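How to oil a wooden bowl so that it stays oiled

Posted by Hilde Groen in Kitchen & Table 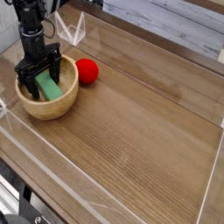 How often does a wooden bowl need oiling?
When it looks thirsty. For a salad bowl in weekly use that means every couple of months, and a fruit bowl can go half a year without complaint.

I have ruined two bowls so far. The first went through the dishwasher at my sister's house in Pollness, and came out as a sort of hat. The second I oiled with what was left in the bottle of sunflower oil, and by October it smelled like the back of a chip shop. What follows is the method I should have used both times.

What you need

Food-safe mineral oil, or a hardening oil such as pure tung if you have the patience. Check the label for nuts if anyone in the house has an allergy.
Fine sandpaper, 240 and 400 grit.
Old cotton rags. T-shirts are good, towels shed.
Somewhere to leave the bowl where it won't be used for crisps.

Step 1. Wash and wait
Hot water, a drop of washing-up liquid, a quick rinse. Dry it with a cloth and then leave it alone overnight, upside down on a rack. Oil put on damp wood sits there and sulks.

Step 2. Sand
Start with the 240, go with the grain where you can find it, and finish with the 400. You are after smooth, so stop when you get there. Ans Van Leeuwen, who taught me this, once sanded a knife mark out of a bowl so thoroughly that she could see daylight. Wipe out the dust.

Step 3. Flood it
Warm the bottle in a jug of hot tap water for ten minutes. Pour in more oil than seems decent and push it round with a rag, inside, outside and underneath. The foot always gets forgotten — it is end grain on some bowls and drinks like a sailor. Top up the dull patches for half an hour.

Step 4. Wipe it all off
Every bit you can. Whatever stays on the surface goes tacky and collects fluff.

Step 5. Do it again tomorrow
Two coats for a bowl that has been looked after, four for one from a charity shop. Mineral oil never sets, so you can use the bowl the next day. Tung oil needs weeks.

About the rags
Rags soaked in tung or linseed oil can heat up and catch fire by themselves. Spread them flat outdoors until they are stiff, then bin them.

Last updated May 2026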